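Betreff: Re: [plider-liste] Zwischenstand zur Texturvariation in der Greifsimulation

Sehr geehrte Kolleginnen und Kollegen,

die Projektstelle Viltov nimmt zu der Anfrage aus dem Teilvorhaben Nasard wie folgt Stellung.

> In der letzten Telefonkonferenz wurde berichtet, dass die mit
> variierten Hintergründen trainierte Strategie besser abschneidet
> als die Vergleichsstrategie mit festem Hintergrund. Uns ist nicht
> klar, ob dieser Vergleich bei gleicher Zahl an Demonstrationen
> durchgeführt wurde. Außerdem bitten wir um Auskunft, welche
> Größen je Episode neu gezogen werden und welche fest bleiben.
> Für den Teilbericht benötigen wir die Angaben bis Ende Mai.

Beide Strategien wurden mit jeweils 128 simulierten Demonstrationen trainiert. Netzarchitektur, Bildauflösung und Zahl der Trainingsschritte waren identisch. Je Episode neu gezogen werden die Oberflächentexturen der Umgebung, die Richtung der Lichtquelle und die Startlage des Zielobjekts. Fest bleiben die Geometrie des Greifers sowie die Lage der Kamera relativ zum Greifer – Letzteres war im Antrag anders vorgesehen und wird im Teilbericht entsprechend vermerkt.

Die Auswertung erfolgte auf 55 zurückgehaltenen Szenen, deren Texturen in keinem der beiden Trainingsläufe vorkamen. Die Strategie mit variierten Hintergründen erreichte dort eine um bis zu 20 Prozentpunkte höhere Erfolgsquote. Der Abstand fällt je nach Objektklasse unterschiedlich aus; bei flachen Objekten ist er gering. Sechs Szenen mussten wegen fehlerhafter Kollisionskörper wiederholt werden. Die korrigierten Werte liegen im Projektverzeichnis unter Koval, die älteren Tabellen sind bitte nicht mehr zu verwenden.

Die gerenderten Ansichten aus der Greiferkamera zeigen glatte graue Flächen am Greifer, während die Umgebung teils einfarbig, teils mit einer rissigen braunen Textur belegt ist.
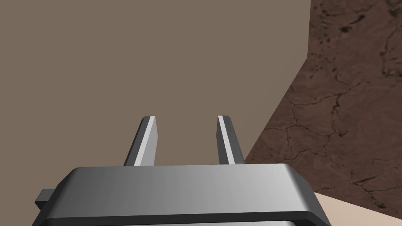
Wird die Texturvariation auch während der Auswertung fortgesetzt?

Während der Auswertung bleibt jede Szene unverändert. Die Texturen werden einmalig zugewiesen und für beide Strategien in gleicher Form geladen, damit die Ergebnisse szenenweise verglichen werden können.

Rückfragen zu den Konfigurationsdateien bitten wir über diese Liste zu stellen. Eine Übertragung auf den realen Aufbau ist in den vorliegenden Zahlen noch nicht enthalten.

Mit freundlichen Grüßen
Projektstelle Viltov
Verbundvorhaben Plider

Listenarchiv Plider | Kontakt | Impressum | Datenschutz | Nach oben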